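Thread on the Skukness tram incident from Wednesday, where a passenger was put off at an unlit stop with a stroller and two suitcases. I've read the operator's conditions of carriage so you don't have to.

1/ The clip everyone is sharing is 12 seconds long. It starts with the doors already open. It shows one man lifting a suitcase onto the platform and a second man holding the door. It does not show the driver.

2/ The line is run by Surkari under contract to the city. Their conditions let a driver refuse travel for nonpayment, for blocking an exit, or for conduct that puts others at risk. Noise is not on the list. Neither is luggage, up to two pieces per adult.

3/ Other passengers have no power to remove anyone. Section 8 says so in one line: only staff may ask a person to leave, and only at a staffed or lit stop after dark.
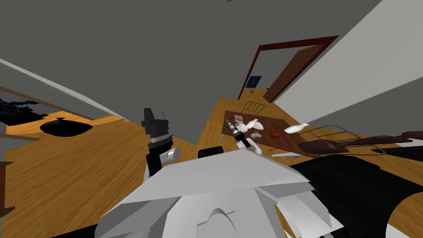 4/ Pollock Road is neither. It has a shelter, a timetable case and no lighting. The next stop, Grakutine, is lit and has a help point. The tram would have reached it a few minutes later.

5/ Surkari's first statement said the passenger "chose to alight." The second, posted the same evening, dropped that phrase and said the company was "reviewing footage." Both are still up. Read them side by side.

6/ On footage: trams on this line carry interior cameras, and the retention period in the privacy notice is short. Anyone who was on board and wants to make a complaint should ask in writing for the recording to be kept. A phone call does not leave a record you can point to later.

7/ Several replies say this happens all the time. The city publishes complaint totals. Last year there were 1,340-odd — 1,341 to be exact — and the year before there were 1,940. The total fell. It covers everything from late trams to broken ticket machines, with no separate line for removals, so it can't settle the argument either way.
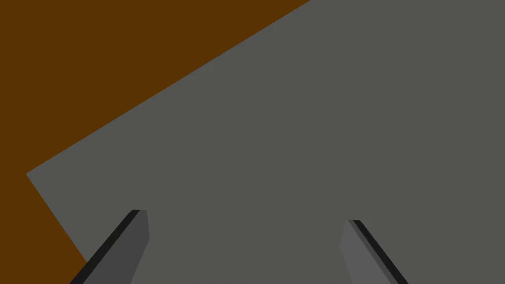
8/ What the city could do without new rules: add a category for removals, and have the driver log the stop and the time whenever someone is told to leave. The onboard unit already stores stop and time for fare disputes.

9/ Please stop posting the name of the man in the gray jacket. Two different names are going around, so at least one of them is wrong. The police have asked for witnesses and have not said they are looking for a suspect.

10/ A few people asked whether the stroller had to be folded. No. Folding is required only when a wheelchair user needs the space, and the driver has to ask first.

11/ The transit board meets in February. Written comments go in before the meeting, and the form is on the city site under Transit, then Contract Services. Use the line number, the direction and the time of day.

12/ Correction to 4: the help point at Grakutine is on the inbound platform only. This tram was outbound. The outbound side is lit.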